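From: Nurmi
To: Prunddale Household Swap list
Subject: Re: the lidded can, the table, and who wants either
Time: 9:40 pm

I'm answering two people at once, so bear with the order. The table question came first and the trash can question came with more capital letters, so I'll start with the table.

It's the light wooden one. The grain runs in long curves across the top, and I have grown fonder of it than a person should be of something they are trying to give away. You can judge it for yourselves and stop writing to me about water rings.

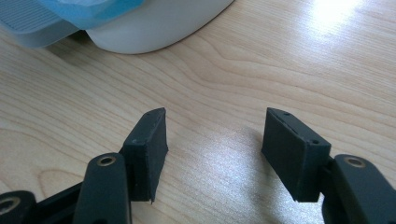

QUOTED, FROM THE EARLIER MESSAGE

> Before I drive over from Irnport for a table I'd like to know a few things. Is the top pale or is it "pale" the way the last one was, which turned out to be orange? Does it wobble? And is the can in your post the one with the lid that flips up? We had one of those and the bag would not stay on it. Every time the lid came down it took a bite of plastic with it. My household went through a box of bags in June alone and I am not prepared to live like that again.
>
> Also, your post says "bags included." How many is that? The last person who said that to me meant one, and it was in use.

MY REPLY, IN NO SENSIBLE ORDER

Pale. Honey colored if the lamp is on, closer to oak by day. I have not knowingly owned anything orange.

It wobbled until I put a folded bus ticket under one leg. The ticket conveys with the table. If your floor is carpet you may not need it, but take it anyway.

Yes, the can has the flip-up lid. It's pale blue, with a lighter grayish blue lid that has fine grooves in it, which hold dust about as well as you would expect. An old toothbrush deals with them. I do it twice a year and feel superior for the rest of the afternoon.

As for the bag problem, I had it too, and I think we were both stuffing. I used to tuck the bag neatly inside so none of it showed, and it slid to the bottom the first time anyone threw in a melon rind. Now I let it hang well down over the outside, nearly to the base. It looks like a can wearing a nightshirt. But the bag stays put, and I've stopped reaching in up to the elbow.
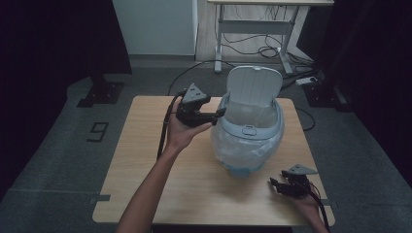 The other half of it is size. The rolls marked for a kitchen can are a little short for this one if you want a proper overhang, so go up one size. I get the Pradar ones, the thin cloudy kind, and they're fine so long as you don't ask them to hold a lamp base. (I asked. It was a small lamp.) Push the bottom down with your fist before you put anything in, or you'll trap a big pocket of air and the whole thing will sigh at you when the lid shuts.

Bags included means 8, on the roll, unused. I went and checked after reading your message, which I resented.

Somebody else wrote to me off list to ask whether the can would do for recycling. I don't see why not, but flattened cardboard props the lid open and then you have an open can with a hat on. For bottles it's good. For dog food, which was the follow-up question, please buy something that seals.

On price, the table is free to anyone who will carry it, and it takes 2 people if you care about your door frames. I'd like the can to go with it, but I won't insist. If the Irnport household wants the table and can't face another lid, say so by tomorrow evening and I'll offer the can to the next person down.

And could whoever runs the archive please do something about the search? I looked for "bag overhang" to see if this had come up before and got 3,786 messages, almost all of them about sleeping bags. I read more of those than I meant to. There's a decent tent going on the east side of Prunddale, if anyone's interested, poles included, no pegs.

Nurmi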